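Folding T-shirts on the bed, and keeping them folded

Household tips by Rahel Eder
Updated 10/8/26

When I moved to Trunau I had one chest of drawers for two people and a pile of T-shirts that was higher than the drawer. I tried many ways to fold them. Some were very clever and I forgot them after a week. The way I write down on this page I still use, and my husband uses it also, so it can not be too difficult.

I fold on the bed. A table has the better height, I know, but our kitchen table is small and there are always crumbs on it, and a T-shirt with sleeves open needs more room than one thinks. The bed is wide and clean. It is also soft, and for this you have to change your folding a little.

Preparing the bed

Take off the duvet and put the pillows away from the place where you will work, or push them under the sheet at the side. Pull the bottom sheet tight and go over it once with your forearm. Small wrinkles in the sheet do no harm, but a thick ridge under the shirt will make your fold line crooked. A plain sheet in one colour is the best, then you see the edge of the garment well. On our striped sheet I was always following the stripes instead of the shirt.

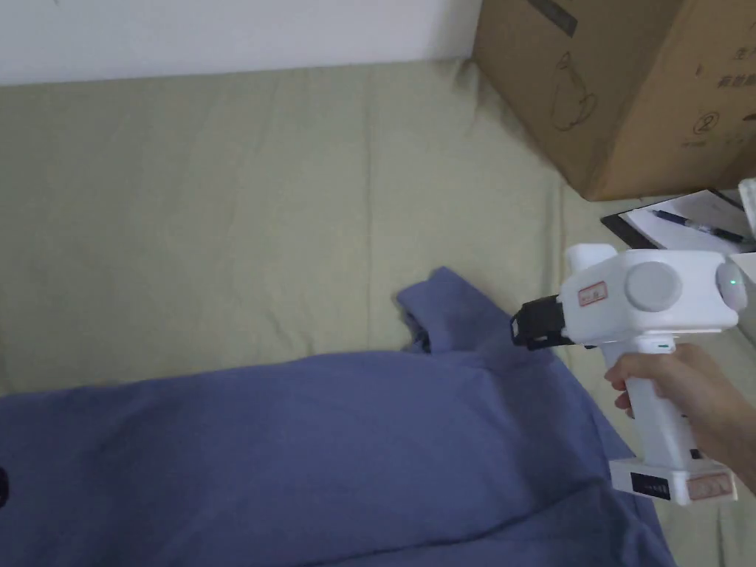 Photo: Thaddäus Hollenstein

Keep a box on the bed for the shirts you do not put back in the drawer. I mean the ones that are too small, or for the cottage, or that you have not worn since two summers. Any cardboard box from a delivery is good for that. Stand it in a corner of the mattress, where you do not hit it with the elbow.

Paper and a pen are also useful to have beside you. Write what goes in the box while you do it and lay the list on top before you close the flaps. If the pen has a cap, leave the cap on between two notes. I have one pillowcase with a blue line that will never go out. And put the paper on something hard, a clipboard or a book, otherwise the pen goes through.

Folding lengthwise

1. Lay the shirt on its front with the collar to your left or to your right, as it suits your hand. I stand on the long side of the bed, so for me the shirt lies across.

2. Smooth it from the middle to the outside with flat hands. Do not rub, only stroke. Jersey stretches quickly and on a soft mattress it stretches even more, because your hand sinks in and takes the cloth with it.

3. Bring the far side in to about the middle of the back. The fold should run straight from the shoulder to the hem.

4. Turn the sleeve back on itself so that it does not go over the new edge. Many people leave it sticking out and then they wonder why the stack is leaning. A sleeve that stands up like a small flag can be laid down now with one finger. Later, when it is inside the packet, you must open everything again.

5. Do the same with the near side. You have now a long strip with the collar at one end.

6. Take hold of the strip at both ends and pull gently, only until the cloth lies flat between your hands. Pull in the direction of the length. When you pull from corner to corner you make a diagonal pleat, and it stays in the shirt until the next wash.
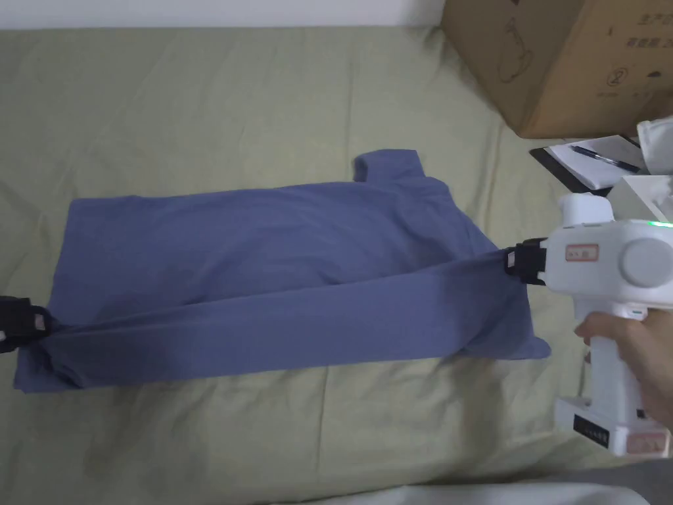 Folding the strip into a packet

Fold the hem up toward the collar, but stop two fingers before it. Then fold the packet in thirds, and it should stand by itself on its edge. If it falls over it was folded too loose, or the shirt is of very thin cotton, for those I make four parts instead of three.

On a soft bed the last fold is the one which goes wrong. Put one hand flat under the packet when you turn it over. For a big pile I slide a large tray under, the one from Keskin that we have for breakfast, and I do only the last fold on it.

If the shirt becomes a mess in the middle, do not try to repair it. Lift it by the shoulders, shake it once, start again from step 1. This is faster - I have measured it with the kitchen clock when I was in a mood for such things.

Which shirts not to fold so

Heavy ones with a large rubber print should be folded with the print outside, or with a sheet of tissue between, because the print can glue to itself in a warm cupboard. Linen I hang. Sport shirts of slippery material never keep a packet, I roll them and put them in a basket.

Children's shirts up to size 7 do not need the thirds, one half is enough.

In the drawer

Stand the packets in a row like books, with the round fold up. You see then every colour and you can take one without disturbing the others. When the row is not full, put a box without lid at the end so they do not slide. I use the bottom of an old Etetti shoe box, and for the socks next to it a divider from Caltent, which was a little too long and I had to saw it.

Do not press too many in one row. You should be able to put your flat hand between two packets. With almost 100 shirts in the house (I counted them before we moved, for the boxes) we came down to a number that goes in two drawers, and I do not miss the rest.

Labelling the box

Write on the short side and on the top, in thick marker. If the box has already printing or a number on it from before, cross out what is not valid or stick paper over, or in the cellar you will read the wrong thing. Put in the list, close it with tape, and store it off the floor.

Cotton in a cardboard box must be fully dry. Touch the seams under the arms and the collar, these are the last parts to dry. In August I leave the folded packets one night on the bed in the guest room with the window open, and only then they go in the box.

Questions to this page I answer when I have time, usually in the evening. Next I will write about fitted sheets, for which I still look for a way that I like.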